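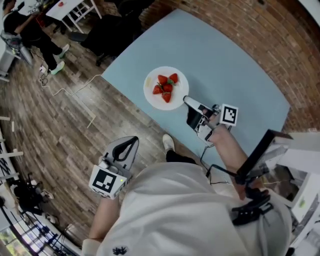
4. Recording a Practice Run with the Hand-Held Grippers

This section is for club members who have finished section 3 (charging and pairing). Please read all the steps one time before you start. The Rekico grippers work as a pair, so both must be switched on also when the task needs only one hand.

4.1 Before you record

1. Put on the head camera and tighten the band until it does not move when you nod.
2. Fasten the wrist strap of each gripper. Lead the cable along the forearm and leave a small loop near the wrist.
3. Check that the square marker on each gripper is clean and flat. A marker with a bent corner must be replaced. Spare ones are in the Pleltito drawer.
4. Switch on both grippers and wait until the indicator light is green.

Note: If the light stays orange for more than 20 seconds, switch off the gripper and repeat step 4. After the second failure, use another battery.

4.2 Setting the table

5. Place one plate and not more than six small objects. For the food task we use fruit, for example strawberries. Soft fruit must be changed after 2 runs.
6. Stand close to the table. Look down and check on the Dridutura screen that the plate and both markers are inside the view.

Caution: Keep your feet away from cables on the floor. Do not step back during a run.

4.3 Recording

7. Press Start and hold both grippers still until you hear the beep.
8. Move one object at a time. Close the fingers slowly. When the fruit begins to change its shape, you are pressing too much.
9. Keep the resting gripper open and beside the plate, with its marker turned up.
10. Finish inside 60 seconds and press Stop. Longer runs are refused by the upload page.

Caution: Do not touch the finger joints while the gripper is on.

4.4 Saving

11. Write the run name in the Rowbotham sheet before you upload. The sheet has 49 rows for each team. When it is full, open a new one and do not delete the October rows.
12. Switch off both grippers, then remove the straps. Wipe the finger pads with a damp cloth.

Section last changed 11/9/23. For upload errors see section 6.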